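Local News | Community | Halls & Facilities

Galanis Hall reopens its back room with a new floor

The back room at Galanis Hall is open for bookings again after being closed through most of the winter for a new floor, fresh paint and repairs to the heating.

The room had been shut since a pipe behind the kitchenette let go and soaked the old carpet through to the boards. The carpet came up the following morning and regular users were moved into the main hall or, when that was taken, to the supper room at the tennis club.

Kumudini Rathnayake, who manages bookings for the hall, said the first groups were back in on the opening morning by 9 am.

"We had the playgroup in first and then the seniors' exercise class after lunch," she said. "People wanted to know where the carpet went. Most of them were pleased to see the end of it."

The work was done by local firm Grinico, with painting by Cekis. The old carpet has been replaced with a wood-grain floor in light brown, and the skirting boards are white. The walls, which used to be cream, are now a pale lavender-grey.

Grinico site supervisor Fotis Zacharopoulos said the subfloor took longer than the new surface did. Three sections near the kitchenette had to be cut out and replaced, and the rest was left to dry under fans before anything could go on top.

"You can't hurry that part," he said. "If you lay over damp boards you'll be back in a year pulling it all up again."

The floor itself went down in 11 working days, including the storage cupboard and the short passage to the toilets. Furniture was kept in a shipping container in the car park during the work and was moved back in September.
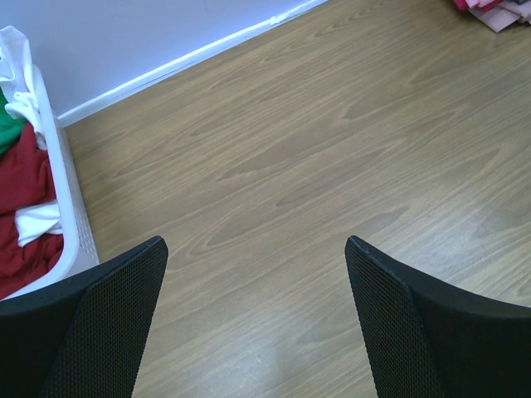 Rules for using the new floor

Hirers are being asked to follow a few changes. Tables and chairs must be lifted and not dragged. Felt pads have been fitted to all 140 stacking chairs, and spares are in the top drawer of the kitchenette. Anyone bringing in their own equipment should put a mat under it.

The floor can be swept or cleaned with a damp mop. Steam mops are not to be used, and the old string mop and bucket have been taken away. Spills should be wiped up straight away. Tap shoes and roller skates are not allowed in the back room but are still fine in the main hall.

Tape is also out, on both the floor and the walls. Groups that used to mark out games with masking tape can borrow rubber spots from the cupboard.

Themis Kouris, who runs the seniors' class, said the room was louder than before without the carpet but easier to move around in.

"The walkers roll better," he said. "We had a bit of trouble hearing the music over the feet, so we've turned it up."

Rathnayake said the hall was looking at curtains or wall panels to take the echo down, but no money had been set aside for it yet.

Hire rates for the back room have not changed. The room is available from 8 am to 10 pm and can be booked through the office or by leaving a message on extension 1701. Keys are picked up from the office and need to be returned by noon on the day after the booking.

The supper room at the tennis club will go back to its normal use at the end of the month.

Recent in Community

Jamby Street footbridge closed for railing repairs
Library extends evening hours for exam period
Call for stallholders at the spring plant sale
Tennis club looks for junior coaches
Car park lights at Galanis Hall to be replaced

Comments (4)

Markos Kourkoulas
Good to have it back. The supper room was too small for us, we had people standing in the doorway. Is the piano coming back in as well or is it staying in the main hall?

Mohcine Amrani
I preferred the cream walls but the floor is a big improvement. That carpet was older than my kids.

backrow_bev
Please can someone fix the side door while they're at it. It still sticks and you have to put your shoulder into it.

Kumudini Rathnayake
Markos, the piano is staying in the main hall for now. Bev, I've passed the door on again.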